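Do I Really Need to Oil My Countertop Every Month?

28th September

My mother-in-law, Dorothy Bickerstaff, has owned the same wood cutting board since before I met her, and I have never once seen her oil it. I bring this up because I just paid $9 for a little bottle of something called Clillik, and the label tells me to put it on "monthly, or whenever wood looks thirsty." Wood is not thirsty. It's dead.

I've been reading up on this since March, when we moved into a house with wood counters and I started to worry about them. As far as I can tell, most of the advice comes from people who sell oil. The Pruvness website says every four weeks. Tustance says every 2 weeks for the first year, and they happen to sell a subscription. One forum thread had 1238 replies, and I gave up when two men started fighting over walnut oil.

What I wanted was somebody who had left a counter alone for a year and then told me what happened. I couldn't find one. Everybody who writes about this is already oiling.

So I asked Beryl Wragg down the street, who refinished furniture for a living. She said to oil it near the sink, where it gets wet, and to stop reading forums. How often? "When you feel like it." I liked that answer, though I notice it's no easier to check than the other ones.
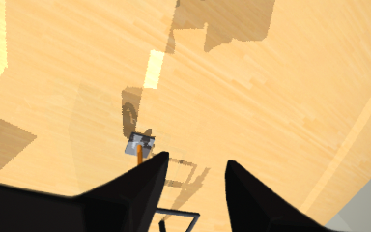

My other complaint is with the before and after pictures. The before is always gray and sad and the after always glows, and I'd like to know how much of that is the lamp. Color is a bad test anyway. In a surface pieced together from narrow strips, some run darker and some paler right next to each other, so which strip am I supposed to judge by? I could talk myself into seeing a dry patch anywhere.

I'm going to oil the left side of the sink and leave the right side alone for six months. My husband thinks it will look stupid. The Clillik smells like crayons, by the way, and the cap leaks.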